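Two-arm can cell back in service after cable and gripper work

November 7, 2019

The two-arm sorting cell at the Ornham workshop is running again after a service that took longer than planned. Mervin Hawthorne, who looks after the cell, replaced a worn cable on the right arm and reset the fingers on both grippers. The last full service was in July.

The cell handles drink cans for the Liyanage project, which is trying out ways to sort mixed containers on a small table. Both arms work inside one black frame and have to share the middle of the tabletop. 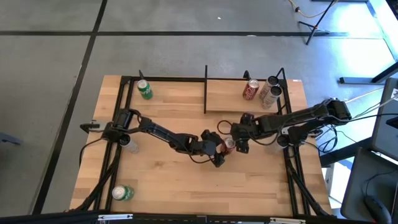
Trurnness Automation Group, Workshop and Maintenance

Passing a can between the arms is the hardest part of the job and the first thing checked after any repair. The left gripper holds the can near the center of the table while the right one comes in close. If either arm is off at the shoulder, the fingers meet at the wrong height and the can tips.

Hawthorne said the fault showed up as a short pause in the right wrist. The motor was fine. The cable had been rubbing at the joint, and the new one has been left with more slack so the wrist can turn all the way without pulling on it.

"You want a loop there, but you don't want it so big that it catches the other arm," he said. "I went back and forth on the length for most of a morning."

The arms were then run through 60 slow passes with the cover speed limit on, followed by 900 at working speed. The frame bolts were checked twice, before and after.

Cans are set out by hand for these checks, some standing and some on their sides. Red, green and silver ones are used together.
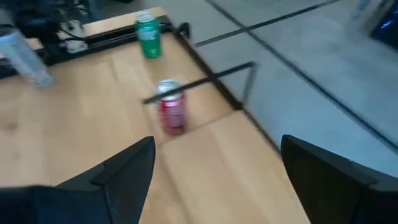
Category: Equipment Updates

Wrist camera views are being checked as well. Habibur Sivakumar, who writes the control software, said fast moves still blur the picture, and a can straight ahead of the fingers loses its lettering. The arm will now slow down sooner on the way in.

The service sheet for the cell, job 401, stays open until the new cable has run for 6 weeks. Staff who use the cell should keep the cables clear of the front corner and report any pause at the wrist to Hawthorne. A spare cable set is on order from Braso and will be kept in the workshop.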